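Draltutden Film Reviews

Short and medium-length reviews of feature films and documentaries, collected from the Turville cinema newsletter and the Meireles film pages. Each review is stored with its headline, star rating where one was given, and marks showing which sentences describe the film and which give the reviewer's opinion of it.

What is in the collection

There are 1,243 reviews, all in English. Most are of films in general release. A smaller part covers festival screenings, re-releases and documentaries that only played for a night or two. Television series are left out, but TV movies are in if the reviewer treated them as films.

The longest reviews stop at 3,000 words. Anything over that was dropped instead of trimmed, since the last paragraphs of a review are often where the verdict sits. Capsule reviews of a single sentence were dropped too.

Each record has seven fields:

id
source (turville or meireles)
headline
film_title
rating
body
sentence_marks

The rating field is a string. Turville used stars, Meireles used a letter grade until it stopped grading, and we did not convert one into the other. An empty rating means the review was printed without one. It does not mean the reviewer disliked the film.

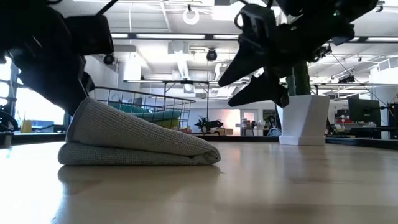 Sentence marks come in three kinds: plot, detail and opinion. Plot is anything that happens in the story. Opinion is any judgment, including mild ones such as "runs a little long." Detail is the kind that caused the most arguments, so we settled on a plain test: could two people look at the same shot and agree on the sentence? "A gray cloth lies folded over on a light wooden table" passes and is marked detail. "The cloth has been folded with great care" does not pass and is marked opinion. When a sentence does two jobs, it gets both marks, separated by a plus sign.

Sentences about the cast's earlier work are marked detail. Sentences about box office are left unmarked.

How the text was prepared

The Turville reviews came as web pages and the Meireles reviews as word processor files. Both were turned into plain text with Datell, then read through by hand. We took out:

showtimes and ticket prices
bylines and contact lines
"read more" links
reader comments

We kept spelling mistakes, including wrong character names. If a reviewer got the ending of a film wrong, the error is still there. Italics for film titles were lost in conversion and have not been put back. Curly quotes were changed to straight quotes throughout, and long dashes to a hyphen with a space on each side.

Paragraph breaks follow the original page. In the Meireles files some breaks fall in the middle of a sentence because of column layout. We fixed those we noticed.

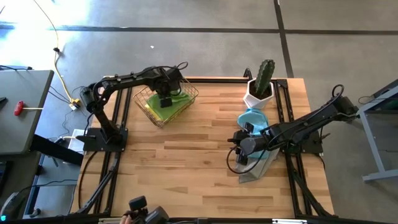 Black arm over a wire basket with something green inside.

Splits

The training split holds 1,000 reviews. The rest are for testing. Reviews of the same film are always kept in the same split, even when they come from different sources. We did this by title and release, so a remake and its original may end up on different sides.

There is no separate validation split. Take one from the training reviews if you need it, and keep films together when you do.

Known problems

Spoilers are not marked. Several reviews give away the ending in the first paragraph.

The Turville reviews lean toward older films and are kinder on the whole. A model trained only on star ratings will pick that up.

A few Meireles reviews were printed twice under different headlines. We removed exact repeats but left pairs where the reviewer had rewritten part of the text.

Sentence splitting goes wrong on film titles that contain a period or a question mark. If a record seems to have one mark too many, check the title first.

Foreign titles appear in whichever form the reviewer used. The film_title field follows the headline, so the same film can be listed under two names.
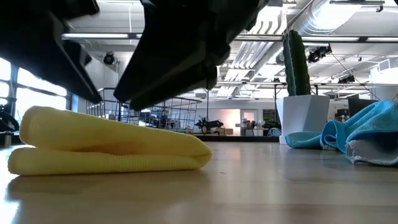
Use and corrections

The reviews are shared for research and teaching. Please do not reprint them in full. Short quotations are fine with the source named.

Corrections to sentence marks are welcome. Send the record id, the sentence, the present mark and the mark you would give it. Corrections are read on Thursday and go into the next release. Requests to change the wording of a review are turned down, but a reviewer can ask for a review to be taken out, and its id will not be used again.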